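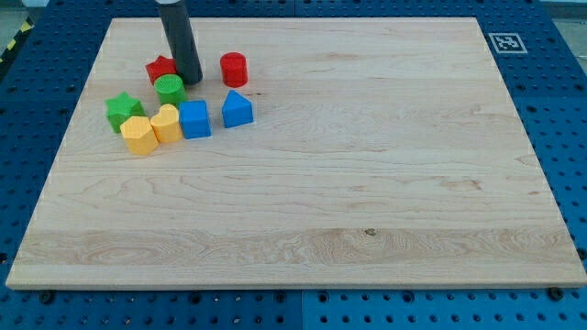 Figure 3. Blocs en plastique regroupés sur le plateau de bois : deux formes pour chacune des quatre couleurs.

3.2 Le tri spontané et ses mystères

La consigne tenait en un mot : « Rangez. » Elle s'est révélée d'une ambiguïté remarquable. Sur les 119 adultes recrutés à Joseldale, presque 18 ont demandé où — question légitime, à laquelle le protocole interdisait de répondre. Les autres ont procédé par couleur ou par forme, avec une assurance que leurs explications ultérieures ne justifiaient guère.

Le matériel (fig. 3) se prête aux deux lectures, l'étoile rouge pouvant rejoindre le cylindre rouge ou l'étoile verte. Tichý, dans sa grille de codage, prévoyait une troisième catégorie, « esthétique », où nous avons versé tout ce qui nous échappait. Elle est vite devenue la plus fournie : sur 958 essais codés, elle domine dès la deuxième série. Le veinage du bois a aussi été invoqué comme repère d'alignement, hypothèse que nous discutons en 4.1 sans grand enthousiasme.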